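Marker cube jumps when I tilt my hand-held gripper, and the jaw reading has drifted too

Posted by Panagiotis Petridis, 2026-05-23

Hello all! I look after one pair of hand-held grippers at Jorncombe. We use them for recording table-top jobs (cups, bowls, lids, that sort of thing) which later get replayed on a Bellano arm. I love this work, and the pair has been wonderful up to now, but the right-hand one is driving me round the bend.

It has the usual marker cube on top, and we track it in Drovard. Held level, it's rock solid. As soon as the wearer tips it, say to pour or to set a cup down in a bowl, the position jumps sideways and then comes back. In one recording I had 194 bad frames out of 1460, and nearly all of them were in the tilting parts. The left-hand gripper, same table, same person, same afternoon, had hardly any.

Second thing, which may or may not be connected. With the jaws fully shut, the right one used to read zero and now it reads a bit open. It creeps up over the session. If I zero it again it behaves for a while and then wanders off once more.

What I've tried so far:
- restarted Drovard and loaded the April settings, which were good
- swapped the cable
- swapped the two people over, in case it was the way one of them holds it
- wiped the cube with a damp cloth

I haven't taken anything apart because I don't want to make it worse. Is this a tracking fault, a mechanical one, or both? And if I do open it, what should I look at first?

Guadalupe Magaña

Oh, I know this one! I'd put money on both, and the good news is that neither is hard to put right. Do the cube first.

Hold the gripper body firmly in one hand and try to rock the cube with a finger and thumb of the other. Push it forward and back, then twist it. If you can feel any give at all, even a tiny click, you've found your jump. When the gripper is level the cube sits down on its mount under its own weight and looks perfect. Tip it over and it leans the other way. The software believes whatever the cube tells it, so off goes your position.

To fix it, take the cube off completely. Don't just nip the screws up from the outside, tempting as it is. Clean both mating faces, look for a raised edge or a crumb of old glue on the mount, and put it back with a drop of removable thread lock on each screw. Tighten them a little at a time, going from one to the other, so the cube goes down flat. Leave it alone for 30 minutes before anybody picks it up. Then (please don't skip this bit, I have and I regretted it) redo the cube-to-jaw calibration, because the cube won't have gone back in exactly the same spot. Your April settings are no use to you after that, so save them under another name and start fresh.

After that, record a test that has proper tilting in it. Waving the thing about in the air won't tell you much. I like a cup and a bowl: pick the cup up, tip it over the bowl, hold it there, bring it upright, put it down. Do it slowly, then at normal speed, then with the wearer standing at a different side of the table. It's a lovely little test because the wrist goes through the angles that cause trouble, and you can see a slip in the plot straight away.

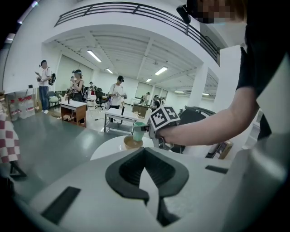

How often should the jaws be zeroed?

Zero them at the start of each session and again after every break, with the fingers fully shut and nothing between them. If the reading moves between two zeroings, write down by how much before you reset it, otherwise you lose the only clue you have.

And that brings me to your creeping reading. On ours it was the finger pads. The rubber gets a bit of a set in it from squeezing hard things all day, and a film of dirt builds up on top, so "fully shut" slowly stops being where it was. Peel one pad back and look at the seat underneath. If there's grit in there, clean it out and try again with the old pads before you buy new ones. If the pads have gone shiny or have a dent worn across them, change both together. One new pad and one old one will close off centre and you'll be chasing a different fault by teatime.

If clean pads make no difference, look at the slide. Work the jaws slowly from open to shut and feel for a tight place. Ours had one near the closed end, and it was nothing more than fluff packed into the corner. A soft brush got it out. Use the smallest smear of light grease afterwards; I use Bondarchuk because it was in the drawer, but any plastic-safe one should do. Too much will collect the fluff again.

I'm so pleased you compared left and right on the same table, by the way. It saves such a lot of guessing!

tallbench

could be glare. we had jumps on tilt and it was the ceiling lights bouncing off the cube, one face went white and the tracker lost it. matt labels sorted it. cheap to try

Panagiotis Petridis

Thank you both, this is brilliant. I rocked the cube as Guadalupe said and there it was, a little click! One screw was done up and the other was barely holding. I must have picked that gripper up hundreds of times without noticing.

The cube came off and there was a thin ridge along one side of the mount, like a moulding line. I took it down with a fingernail file, cleaned it, thread lock in, left it the full time and did the calibration again from scratch. Then the cup and bowl test, three speeds. The side jump has gone. I still get the odd dropped frame when the cube faces straight up at the lights, so tallbench may well be right about the rest of it. Matt labels are ordered.

For the jaws: the pads looked fine on top, but there was grit under one of them. I've cleaned both seats and put the old pads back. I did 147 open-and-shut cycles this afternoon (I meant to stop sooner but got carried away) and the closed reading stayed at zero to the end. I'll keep a note of it all next week before I call it cured.

One more thing for anybody with the same set-up: I had been wiping the cube with a damp cloth, and the edge of one label had started to lift. I've gone over to a dry microfibre cloth.

Guadalupe Magaña

Hooray! Check the left one for that same ridge while you've got the file out. And when the new labels arrive, make sure each one goes back on the right face and the right way up, with the same printed size as the old ones. Measure the black square itself, because the white border doesn't count. Then calibrate again, sorry!

Related posts
Jaw reading jumps when the cable is bent
Drovard: where are old calibration files kept?
Bellano arm closes too early on replay
Matt or satin labels for marker cubes
Finger pads, when to change them
Gripper trigger slow to spring back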